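The Skesen felt sheet comes in one thickness, one width and any colour you like as long as it's grey, oatmeal or the green that we keep being told is brown. It is sold by the sheet, it is self-adhesive, and it goes on the bottom of things so that they stop making a noise when you put them down. That is the whole pitch, and you may stop reading and go and buy some.

## Skesen self-adhesive felt, cut-to-size

**Sold by:** Skolel
**Sheet:** thick enough to matter, thin enough for scissors
**Colours:** grey, oatmeal, green
**Pack:** 2 sheets
**Order code:** 444

For those still with us, some detail.

Most felt pads come ready cut in circles. This is fine if everything you own has four small legs. It is less fine for a jewellery box, a stack of bricks, a bookend, a money box, a chess set or the thing your aunt brought back from her holidays that sits on the hall table and screeches every time someone dusts under it. A sheet lets you cut the shape you've got. Draw round the object on the paper backing, cut just inside the line, peel, press, leave it overnight.

The overnight part is where people come unstuck, as do their pads. The adhesive grabs straight away but takes its time to settle, and a box that gets slid about in the first hour will walk off its own felt. Put it down and go to bed.

### What it sticks to

Bare wood, painted wood, varnish, most hard plastics, glazed pottery and metal, provided they're clean. Wax polish is the enemy. If the underside has been lovingly waxed, wipe it with white spirit, let it dry, and then wipe it again -- you missed a bit. It won't stick to cork, leather or anything oily, and we'd rather you heard that from us than from the floor.

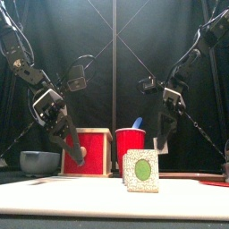

Walczak wrote in to say that ours lasted two winters under a sewing box and then went bald at one corner, and could we sell it by the corner. We can't, but a sheet goes a long way and corners are small. Cut a patch with rounded edges, as square ones lift first. The old felt comes away with a hairdryer and a blunt knife, and whatever glue is left behind rolls off under your thumb, which takes longer than you'd hope and is oddly pleasant.

### How far does a sheet go?

A single sheet gives you 54 pads at the size printed on the backing, if you follow the grid and don't wander. If you cut freehand you'll get fewer, plus a drift of slivers that will turn up on your socks until February. The slivers are good for the insides of drawer fronts, so there's a use for them if you can find them all.

For toy bricks and other small pieces, do one face only. People get carried away and felt all six, and then the tower has the structural qualities of soup. 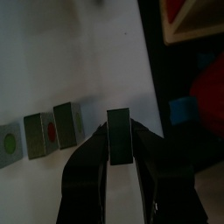
With very small pieces it's easier to work the other way round: peel a larger bit of felt, lay it sticky side up, press the pieces on to it in rows, and cut between them when you've finished. Leave a finger's width between rows so that the scissors can get in. A craft knife is quicker, but it also goes through the felt, the backing, the newspaper and the top of the table, and you'd then need something to cover the mark.

### Compared with the Manadora

We also stock the Manadora pads, which are rubber. Rubber grips and felt slides, so it depends on whether you want the object to stay put or to move quietly. Chairs want felt. Anything a cat takes an interest in wants rubber.

### Care

Hoover the felt with the brush end now and then. Don't wet it. Grit gets into any felt in time, and a gritty pad is sandpaper with good manners, so look underneath once in a while and replace it when it's gone shiny.

### Stock and postage

Grey and oatmeal are in now. Green is due back on 15th October. Packs go by ordinary letter post, flat, and fit through any letterbox we've met. Order 5 packs or more and we pay the postage. Unopened packs can be returned; opened ones can't, even if you only used a corner.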